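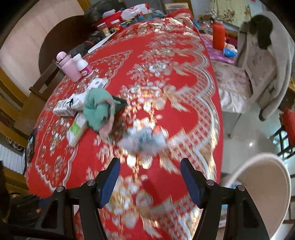 **Jaw reads closed when it isn't (and now a broken jar)**

**shewit_l** · February 14, 2023

Hello all, and sorry in advance for the length, I've been stewing over this since breakfast. We collect tidying and table-clearing demos with a hand-held gripper in people's homes, mostly around Workanham, and the recordings go to Nahom's arm in Stiston, which has the same linkage and fingers on a motor. We had 1,231 recordings when I last added them up, and I was feeling rather proud of us.

Then yesterday the arm picked up a glass jar of pickles, got it a few inches off the table, and kept on squeezing. The jar broke. There was no person inside the barrier, thank goodness, but glass went a good deal farther than I would have guessed and the smell is still with us.

I went back through the recordings and in 192 of them the logged jaw width goes to zero while there is plainly something between the fingers. A packet, a bottle, a folded cloth, it doesn't seem to matter what. All of them come from the same hand tool. So the arm has been learning that "closed" means all the way closed, I think. Has anyone met this? My feeling is a loose pivot, but I'd love to hear from people who have had one of these apart.

**zane_j**

Oh no, poor pickles! I'm glad you're all in one piece.

I'd bet on your pivots too. Ours did this in November. The screws back out a hair at a time, the bars get some side play, and the sensor sees the trigger move farther than the fingers do. Hold the tips closed on a block you know the size of, wiggle one bar sideways, and watch the number. If it jumps, there you are. A tiny dab of medium threadlocker on each screw fixed ours, and I do mean tiny, I glued one solid the first time and had to buy a new bar.

**bukola_n**

I'm going to disagree with Zane, warmly, because I've been down the screw road and lost a whole weekend to it. Side play gives you a noisy number. It wanders up and down. Shewit's goes to zero and stays there, and that sounds to me like the zero point was set wrong. If somebody pressed the calibrate button while the jaws were resting on something, every width after that is short by the same amount.

Shewit, do the 192 all come after a certain session?

**shewit_l**

Bukola, I had to go and look, and yes! They're 192 in a row. The first is from a kitchen table visit with a lot of soft shopping on it, and Lemlem was holding the tool. I'll ask her to come and say what she remembers. (Lemlem, you are not in trouble.)

**lemlem_d**

Hi, it's me. I restarted the tool once that day because the battery light was blinking, and it does ask you to close the jaws when it wakes up. I closed them. I can't swear there wasn't a bit of bag or something in there, I was talking to the lady of the house at the time and she was offering me tea.

**zane_j**

All right, that does sound more like Bukola's answer than mine. I'd still check the screws while you have it on the bench! Both things can be true, and ours were looser than any of us believed.

**nahom_t**

Coming in from the arm end. Wherever the bad number came from, I don't want all of this landing on Lemlem. The arm should never have been able to squeeze that hard. I had the current limit on the finger motor raised for a test with a heavy pan and I didn't put it back. That part is mine, and I'd call it the more serious of the 2, since a bad width ought to give you a clumsy grasp and nothing worse.

The limit is back down. No glass on the table until we've run the whole grasp test again with plastic jars. I've also moved the barrier back and ordered face shields from Matora.

**bukola_n**

Thank you for saying so, Nahom. I'd go a step farther and put the limit somewhere a person can't change it from the test menu. Can the 192 be saved, by the way? If the offset is constant you could just add it back.

**shewit_l**

I tried it on a handful this afternoon and it looks good on the bottles and boxes. The soft things I'm less sure of, as I can't tell from the video how far they were squashed. I may leave those out and redo them. The tool goes on the bench tomorrow, and yes, Zane, I'll wiggle the bars first and post the readings.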